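3.2 The produce bin

We were rather fond of the long wooden bin at the Ploremley room, and we let visitors linger over it for as long as they liked. Some compartments kept to one kind of vegetable and others mixed several – all of them artificial.

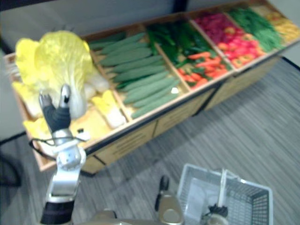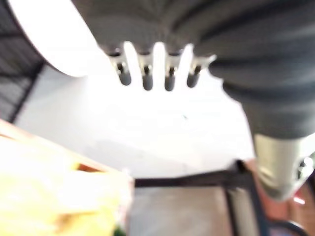
Photos: Retham project

Figure 19. The Ploremley room; the bin, with its cabbages and cucumbers, is in the first picture.

Of our 32 visitors, 20 went to the carrots first, which pleased us no end.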